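The Wurnik Report

The Institute at Olent kept one rule for its summer program: no result was to be reported until the arms had met it again under a second set of eyes. The method under review was called Naidoo. It asked two arms to fold a striped cloth and lay it in a basket, learning from up to 90 demonstrations.

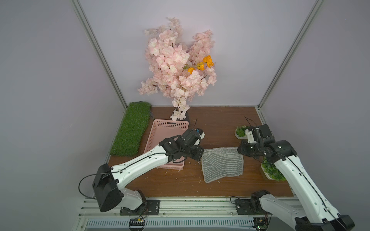

OLENT, May - The reviewer was received at the front desk and shown to the bench. She was given a chair, a form and a copy of the procedure. The form had 12 lines. She was asked to write only what she saw.

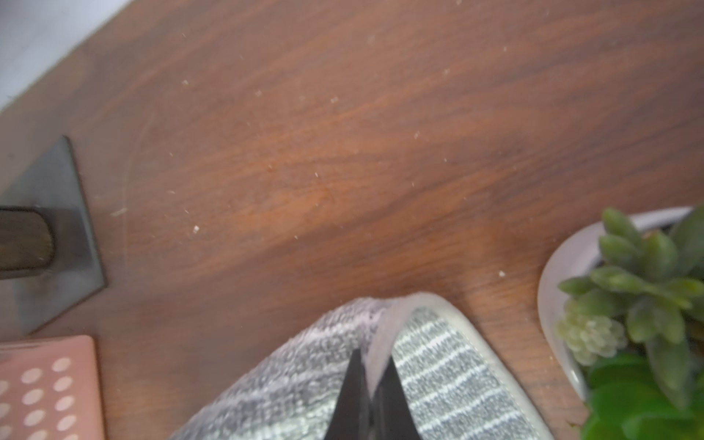

The procedure stated that the grip was to be judged by the cloth alone. The reviewer read this twice. Her own report on the earlier method, Fikura, had said the same thing - in nearly the same words - and it had been returned to her unsigned.

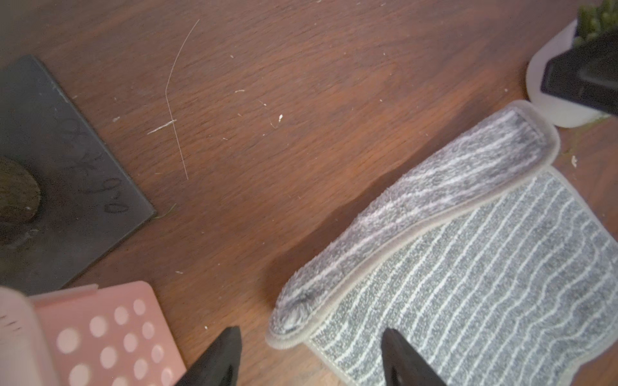
By evening she had reached the last line, which asked whether the method should be continued. She wrote that 60 trials were too few to say. Then she crossed out the sentence and asked the Institute, with respect, for 300. 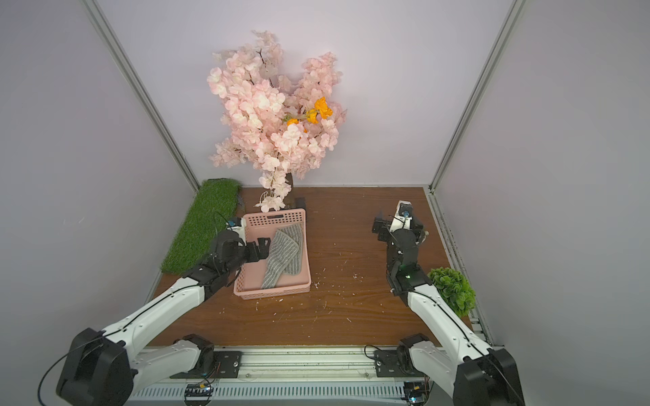 By the Wurnik Reading Circle

The request was granted the next morning. A second chair had been placed beside hers, and on it lay the Fikura report, signed.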